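Notebook, bench rules rewrite, continued
September 2018

Good day for this! I finally sat down with the draft rules for the hand-held grippers and went through them at the bench with a gripper in my hand, the way Dzifa keeps telling me to. Reading them at a desk they all sound reasonable. Holding a gripper you find out very fast which ones you can follow with one hand full.

Started with the placement rule. The old wording was "fixtures must be returned to their original position," which is lovely and means nothing, original according to whom? Américo's suggestion was to draw around the base on the board in marker and call that the position, and I'm completely sold on it. You look down, you see whether the disc sits where the line says, you carry on. A faint line will do, it doesn't have to be pretty.

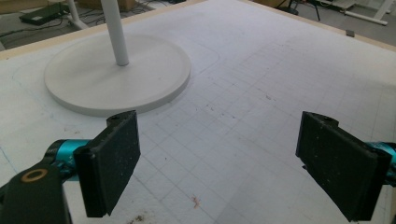

Asthorpe Manipulation Lab – Bench Practice Group

New wording for the placement rule: "If a fixture has a drawn outline, check it against the outline before each session. If it's off, move the fixture, never the outline." The second half is Gemechu's and it's the best sentence in the draft. Redrawing the line to match wherever the thing has ended up is so tempting, and then last week's sessions and this week's sessions are two different setups and there's no record of it anywhere.

I'd like to add that the outline gets a date next to it in pencil. Dzifa thinks that's overkill. Leaving it as a "should."

Next, the grid. We use it all the time and the rules never mention it. What I want:

Use the grid lines to describe where an object starts. Count squares from the near left corner of the board, always that corner.
Wipe the board before the session, and again at the break. Crumbs and flecks go in the bin and not over the edge onto the floor.
No new marks on the grid except fixture outlines.
A worn patch where you can't read the lines gets noted on the session sheet.

Then finger pads. This one got long, sorry to whoever types it up. The dark pads pick up dust like crazy and you don't see it until you look at them up close in good light. I'd been cleaning mine whenever I remembered, Soledad N. cleans hers before every single object, and Américo said he thought the dust was part of the texture (it is not). So: pads get a dry brush at the start of the session and after every 12 grasps. No solvent. No tape either, tape lifts the fibers. If the brush doesn't get it clean, swap the pad and write the swap down.

Opening check: 38 mm at full open, measured between pad faces at the tip. Measure, don't eyeball. I tried eyeballing it for fun against the caliper and was wrong both times, in different directions.

Then the part I was looking forward to, two people at the table with a gripper each. The old rules were written when we only had one, so there is nothing in there on sharing a workspace and we've all been making it up as we go. Soledad N. and I took turns trying to get in each other's way on purpose, which was a very enjoyable hour and gave us most of what follows.

Whoever is holding an object has the right of way. Full stop.
Say "closing" before you close on anything within reach of the other person. Say "clear" when your fingers are open and out.
Keep your free hand off the table while the other gripper is moving.
Nobody reaches across. Walk around.
If the two grippers touch, both stop, both open, both look at the linkages before going on. Log it even if nothing seems wrong.

We argued over handovers. I wanted to allow them gripper to gripper and Soledad N. wants every handover to go via the table, put down, let go, pick up. Trying both, hers is slower and I still think it should be the rule for the first month, with direct handovers opened up in October if the log looks clean. Dzifa agrees with her so that settles it.

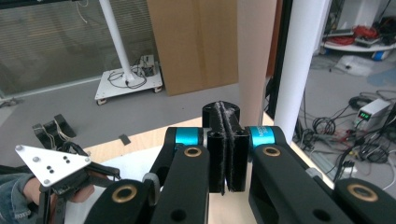 The squeeze rule needs work too. At the moment it says "close until firm," and firm for me is evidently not firm for Gemechu. Kinnunen's old worksheet had people close until the pads stop moving and then hold without adding any more force, and I like that a lot, it's something you can feel in the linkage. Copying it in nearly word for word, with the credit. Cylinders are where it matters most, they roll if you take them off-center, so: center first, then close, then wait a beat, then lift.

Also from trying it: a pause of 60 seconds with hands down after each set. I know it sounds like gym class! But my grip at the end of a long set is sloppy and I can feel it being sloppy, and a rule gives people permission to stop.

Floor and cables. Power supplies stay where they can be read and reached by whoever is standing nearest. Cables run away from the side people stand on. Soledad Bravo wants a named person each session who looks at the floor before anyone picks up a gripper, and I've written it in as rule 17, with the name going at the top of the session sheet next to the object list.

Still open:

What we do about left-handers (Américo). The right of way rule is fine but the corner for counting squares may be annoying from his side. Ask him to run a session with it and complain.
Does the Pedari tool come under the same pad rules? Different lining, I'm told. Need to see one.
Sleeves. Rolled or tight at the wrist, I'd say. Gemechu says leave it out, I say one line.
Where the printed copy lives. The Plellov folder is a terrible place, I couldn't find it myself this morning.

Dzifa has the marked-up draft tonight. I have the caliper, it's in my top drawer, please take it from there and put it back there.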